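Ticket 369: Contact detector reports "seated" before the part is seated

Project: Drosgate, desktop disassembly and reassembly
Component: contact detector, wrist view
Reported by: Ya-wen Kwan
Status: resolved, one item left open
Severity: blocks the evaluation runs

Problem

During reassembly the contact detector ends the insertion step early. The policy gets the "seated" flag, opens the gripper and moves on to the next part. When the part is checked by hand afterward, it is standing in the slot at an angle with the latches open. The log shows a clean success.

The failure is not random. It shows up on memory modules and on SATA connectors, and only when the case lies on its side. It has never shown up on the bare-board rig in Brenham, where the same detector was trained.

Expected behavior

The flag should be raised only after the force along the insertion axis passes 10 N and the wrist view agrees that the part has stopped moving relative to the board. Both conditions have to hold in the same window.

What was ruled out first

Force sensor drift. Re-zeroed before each run, no change.

Wrong tool frame. The tool center point was measured again with the pointer and matches the stored value.

Old weights. The checksum on the robot machine matches the one in the Drosgate release folder.

Time offset between the two cameras. Checked with a blinking light held where both could see it. The offset is well inside one control step.

Force threshold too low. Raising it delayed the false flag and did not remove it. It also made the policy push harder on parts that were seated already, so the old value was put back.

Observation from replay

Ya-wen replayed the failed runs with the saliency overlay turned on. In the wrist view, the detector puts most of its weight on the area just past the gripper finger. On the bare-board rig that area only ever contains the board and the part. Inside a full case it often contains cables. A cable that is pressed against the finger moves with the finger, and the detector reads it as the held part having come to rest. The force condition is then met by the cable bundle pushing back, or by the finger touching the drive cage.

The views below are from the workspace camera and the wrist camera, in that order.

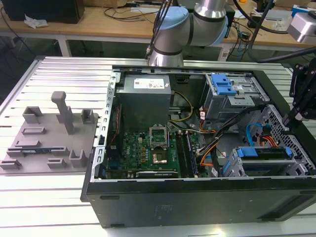
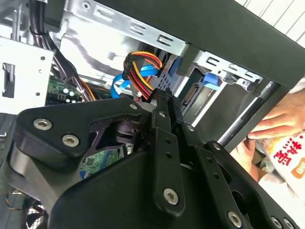

Piltidham, May 5, 2023

Tested the cable explanation directly. The case was left on its side on the slotted table with the CPU socket open and the parts fixture to its left. In the wrist view the SATA power cable and the blue data cable lie right past the tip of the finger bar, with the drive cage behind them. That is the same area the overlay marked.

Test A. Gripper closed on nothing, moved slowly into the cable loop along the insertion axis. The detector raised the flag. With no part in the gripper this should be impossible.

Test B. Same motion with the loop tied back. No flag.

Test C. Loop in place, wrist turned 90 degrees so that the finger bar enters beside the loop. No flag from the cable. The flag did come up later, when a plate of the gripper touched the case, so turning the wrist only hides the problem.

Conclusion from A through C: the visual half of the detector has no idea which thing in view is the held part. It learned "motion stops near the finger" as a stand-in for "part is seated." On the training rig the two were always the same.

Fix

1. The visual half now takes a mask of the held part, made at pickup while the part is still at the fixture and tracked from there. Pixels outside the mask and the target slot are blanked before they reach the network.

2. If the mask is empty, the flag can't be raised. The step returns "no part" and the policy backs out.

3. The force half compares the push along the axis with the push across it. Cables and cage walls give a large sideways share. A module going straight into its slot does not.

4. Cluttered-case episodes were added to the training set. The bare-board episodes stay in.

Item 3 came from Yang's earlier notes on connector mating and took very little work. Item 1 is the one that matters. With item 1 switched off and the rest on, Test A still fails.

Retest

Test A repeated with the fix: returns "no part" each time. Test B unchanged. Memory insertion runs end with the latches closed, confirmed by hand. SATA runs are better but slower, since the policy now backs out and tries again when the cable covers the connector.

Still open

The tracker loses the mask when the finger fully covers a small plug. At the moment this counts as an empty mask and costs a retry. The workspace camera can't help there, as the arm blocks it from that side. Moved to its own ticket, assigned to Ya-wen.

Results logged before the fix must not be used in the method comparison. The "seated" column in those files is unreliable for any run done inside a case. Bare-board results from Brenham are not affected and can stay in the table.

Closing once the new weights are on the Piltidham machine and the old ones have been moved out of the release folder.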